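Changing Hands: what automation means for the people who fold, sort and pack at a textile care workplace

A project report by Mayuree Boonyarit
Project supervisor: Darius Stankevičius

Why I chose this subject

When our course asked us to pick a workplace and look at how automation was changing it, most of my group went straight for warehouses and car plants, and I can see why, because there is a great deal written about both. I wanted something closer to home. My aunt worked in laundries for most of her life, and I grew up hearing about sore wrists, steamed-up glasses and the particular misery of a king-size quilt at the end of a long shift. So I wrote to Winesix, a firm that cleans and refolds bedding for guest houses and care homes, and to my delight they wrote back and said I could come whenever I liked (I took them at their word, and I think they may have regretted it by December).

Winesix has 70 people on its books. Washing and drying have been done by machine there for as long as anyone can remember, and ironing flat sheets went the same way some years ago. What is left for human hands is the awkward stuff: quilts, bedspreads, padded covers, anything thick or floppy that will not lie still. The firm is now working with a small engineering company called Elalus on a project known as Dasidmont, which hopes to teach a robot arm to do the first part of that job, the picking up and straightening out.

How I went about it

I spent my mornings on the folding floor and my afternoons talking to people, usually over tea. I also sent round a short questionnaire and was given 163 written comments in return, a few of them very long indeed and one of them mostly about the car park. I have read every one more than once. I did not use anybody's name if they asked me not to, and in the end I decided it was fairer to leave out all the names of the folding staff.

What the work looks like now

The part of Dasidmont I found most interesting was how ordinary it is. I had pictured a big orange arm behind a fence. What the folders do for the project is use a hand-held gripper, which they carry about and work themselves, so that their own way of handling cloth is recorded as they go. Each session lasts 90 minutes, and then they swap with someone else and go back to the usual tables. Elalus would like 1,000 good recordings of quilted items before it tries anything on a real arm, and everyone I spoke to knew that number by heart.

I was allowed to have a go, and I was dreadful at it! A quilt you would flip over with your bare hands without a thought becomes a stubborn creature when you have only two fingers to hold it with. You have to look for a fold that stands up a little, come at it with the fingers open, and then close them at the right depth, or else you catch one layer and leave the other behind. The experienced folders do this beautifully. One woman told me she had been choosing her grip by feel for so many years that she had never once had to put it into words, and that having to slow down and think about it had been tiring and rather flattering, both at once.

The blue pads at the fingertips have a fine crosshatched pattern on them, and the staff have strong opinions about these as well. Several people told me that dark padded covers are harder than pale ones, because the stitching is difficult to make out and you lose track of which way the channels run.
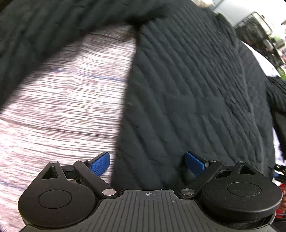

What changes for the people

I sorted the comments into broad themes, and the biggest by some distance was pay. Folders at Winesix are paid partly by the piece, and the gripper is slow, so the early sessions left people out of pocket. To the firm's credit this was put right fairly quickly, and sessions are now paid at a flat rate. I do wish it had been thought of at the start, and so does the floor manager, who said as much to me without being asked.

The second theme was worry, which came up in many different forms. Some people feel they are training the thing that will replace them. Others look at how many heavy quilts they lift in a week and would happily hand the lot over tomorrow. Quite a few wrote both of these on the same sheet of paper, and I have come to think that is a perfectly sensible way to feel.

The third surprised me. People enjoyed being asked. The engineers from Elalus sit with the folders after each session and go through what went wrong, and a man who had barely spoken to a manager in years found himself explaining corner seams to a room full of graduates. There is talk of a new job title for those who check and correct the recordings, with training to match, although when I finished my visits nothing had been put in writing.

A comparison with Takagi

For balance I also spoke on the telephone to a former supervisor from Takagi, a linen hire business which brought in automatic sorting before I began this project. There the staff were told about the new equipment once it had been ordered. The machines were good, by her account, but the older workers left within months and took a lot of knowledge with them, such as which customers' covers shrank and which zips jammed. I only have one person's word for this and I would not want to lean on it too heavily, but it did send me back to Winesix with better questions.

What I would suggest

I would like to see the new checking role written down and given a proper rate before the recordings are complete. I would also like the 90-minute sessions shortened for anyone with wrist trouble, as squeezing the gripper over and over is a strain of its own and it came up in conversation far more than it did on paper. Lastly, I think the folders should be present when the arm is first tried out. They will spot a bad grip long before anyone else in the room does, and they have earned the chance to see it.

Thanks

Thank you to Darius Stankevičius, who read three drafts of this and was kind about the first, to everybody on the folding floor for their patience and their biscuits, and to my aunt, who has asked for a printed copy in large type.

Contact: Mayuree Boonyarit, via the course office | © Mayuree Boonyarit | Back to top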